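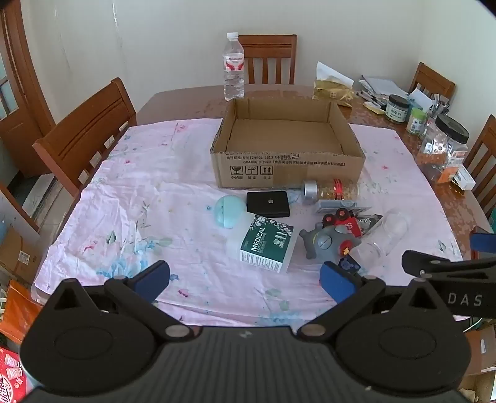 Osarport > Home Chores Group > Minutes

Last updated: 18 August 2025

Minutes of the table-clearing meeting

Chair: Fulgencio Campos. Apologies were received from Irkgate.

1. The minutes of the last meeting were accepted.

2. Can a machine clear a family table yet? Prasby thinks yes for boxes and jars, but no for soft toys and thin packets. Mr. Campos said that a creased cloth is still a difficulty. No vote was made. 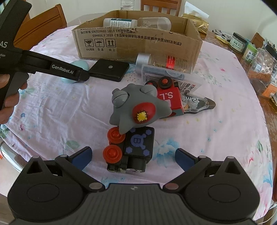 Item 2: Toy engine between the gripper jaws, open box behind.

3. Fuchs asked for 9 more tasks on the list. Agreed to add 2 now, sorting pens and closing jars. The others wait until September.

4. The budget of 987 stays the same.

Comments (2)

tilda_m: My kids' table is worse than this. When can it come to me?

Oskar P.: Please write in item 2 how long one table takes by hand. Without this we cannot compare.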